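What the Second Shift Lost When the Arms Came In

Posted January 27, 2019 | Opinion

14 comments | 128 shares

I have worked at the Traswood packing plant long enough to remember when the returns line was 21 people on each shift. It is now nine, plus the cells. The company bought the cells from Dralla, and the first of them went live in June. I was moved from the line to tending them, so I am one of the people who came out ahead, and readers should keep that in mind.

The argument in the break room is usually about jobs, and the numbers are easy to follow. Most of the people who left the line went to the Skonwood warehouse across the county. A few took the payout. No one was walked to the gate, and management repeats this often. It is true. It is also true that Skonwood is 59 miles round trip and pays a night rate only after midnight.

I want to write about the people who stayed. Sorting returns by hand was dull, but you did it next to someone. You learned who had a kid in the hospital and who was looking for a truck. You also learned the work from them. When I started, an older woman at my station showed me how to tell by weight if a carton had been opened and retaped. There was no sheet for that. Today a new hire gets a tablet and two days of Mollah training modules, and then stands between two cells waiting for a light to change.

The work is easier on the body. My shoulder stopped hurting by fall. Our plant logged 3606 lifts over the old limit in the last year of the manual line, and I did my share of them. Anyone who wants those lifts back has forgotten what they felt like on a Friday. I don't miss them.

What I object to is the way the pace is set. On the manual line we had a rate, and the lead could slow it when somebody was sick or the cartons came in bad. The cells have a rate too, but it is set in an office, and the lead has no way to change it. If a bag slips or a marker rolls, one of us clears it and the clock keeps running. That time is charged to the tender. I have asked twice for it to be charged to the cell. The first time I was told it was under review. The second time I was told the same thing by a different person.

Then there is the skill question. Small mixed goods are the hard part of returns, the loose household things that come back without their boxes. Those of us who handled them for years know which ones cause trouble. We were not asked about any of it before the cells were set up. We are asked now, a little, mostly after something has gone wrong, and the answers go into a form with no line for a name.

My view is that the plant should keep the machines and change three rules. Give the lead control of the rate. Stop charging stoppages to the tender. Pay people for what they teach, at the trainer's rate, whether the one learning is a new hire or an engineer from Dralla.

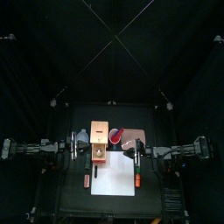

None of this would cost much next to what was spent on the cells. The trainer's rate is already in our contract, and the rate control is a setting that the vendor's own people change when they visit. I plan to bring all three up again when the contract opens, and I would like to hear from tenders at other plants who have already tried.

Contact | Submit a column | © 2019 | Back to top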